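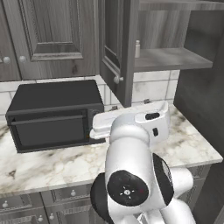 Kamside open day, 21 September 2026. Notes typed up on the train, so forgive the state of them.

Went mainly for the Stoler session on test rules for kitchen robots. Trade stands can wait for another post (two free pens, one decent coffee). Session was upstairs, far end of the building, badly signed. Missed the first few minutes.

Gist: Stoler run their arm in a simulated kitchen before it gets anywhere near a real one. Cabinets, counter, toaster oven, all of it rendered. Plenty of people do that now. What I wanted was the rulebook, and they did hand it round. 9 rules on a single sheet. Old one was a binder. Started in May, they said, and it has been cut down since.

Rules I managed to copy:

- Write down the start pose before every run. No "same as last time".
- A run that is stopped by hand gets logged as stopped, with who stopped it.
- Doors and drawers have a stated position at the start. Open counts as a position.
- Keep the failed runs. All of them, same folder.
- Nobody changes a limit and runs on the same day without a second person signing.

The rest were more about file naming and I'd lost my place by then.

The log on screen had 314 runs in it. They scrolled through it at speed and then, fair play, stopped where somebody in the audience asked them to. The entry had a blank in the "reason for stop" box. Bit of an awkward pause. The presenter said blanks get sent back to whoever did the run and should of been caught at the weekly check. Good answer I thought, and better than pretending the box was optional.

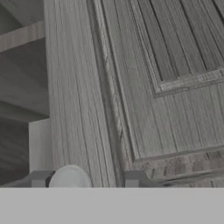
Then a long stretch on close work, where most of the arguing happened. Stoler want a slower speed limit whenever the gripper is near a fixed surface, cabinet fronts included. Man from Julton (they do shelf stacking, not kitchens) said a slow limit everywhere near a surface just teaches people to switch the limit off. Seen it happen on their own site. His version: one limit for the approach, another for contact, and the change between them shows up in the log without anyone typing it.

I'm with Julton on this. Our own sheet at work has a single speed line and I couldn't tell you the last time anyone read it.

Also from this part – when the hand-mounted view gets blocked, do you carry on? Stoler's rule is pause if the target has been out of sight for 2 seconds. Somebody asked what counts as out of sight. Half covered? They don't have a number for that yet and said so. Noted.
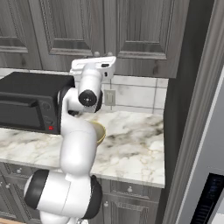
Clearance was the next rule, and the one I'd steal tomorrow. Every test has to name the things the arm could clip on the way, and the list covers the whole arm, elbow and all. People write down the gripper and forget the rest of it. Take the position with the gripper up under the wall cabinets, by the top right corner of the microwave: you'd put the cabinet doors on your list, and the microwave, and feel pleased with yourself. Meanwhile the bowl is on the counter partly behind the forearm, only its right edge peeking out. From that angle it would be easy to leave off. Their sheet makes you go through it link by link, shoulder upwards. Dull to fill in. Takes no time once you've done a few.

Bilgin had a table at the back with a printed version of much the same thing, with tick boxes. I don't love tick boxes. People tick straight down the column. Stoler's has a blank line per link and you have to write a word on it, even if the word is "nothing". Prefer that.

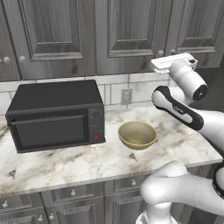 Questions at the end, 40 minutes of them, which was longer than the talk. Bits I caught:

Should simulated runs follow the full rules when there's nobody to hurt? Stoler say yes, same sheet, same signatures. Habits carry over. A few grumbles at that.

Who is allowed to loosen a rule? Not the person running the test. Has to be in writing and has an end date, after which the old rule comes back by itself. Like the end date.

What about moving the props between runs? Allowed, but the new layout gets its own letter and results from different layouts don't go in the same table. I asked if a few centimetres counts as a new layout. Yes. Any move at all. Seems strict but I can't think where else you'd draw it.

Didn't get to ask about power cuts.

To do when I'm back:

- ask for the full sheet, they said email is fine
- split our speed line into approach and contact
- add the link by link bit to our form, blank lines no boxes
- find out wether our stopped runs are being kept anywhere

Parking at Kamside is round the back, by the way. The front barrier wants a code.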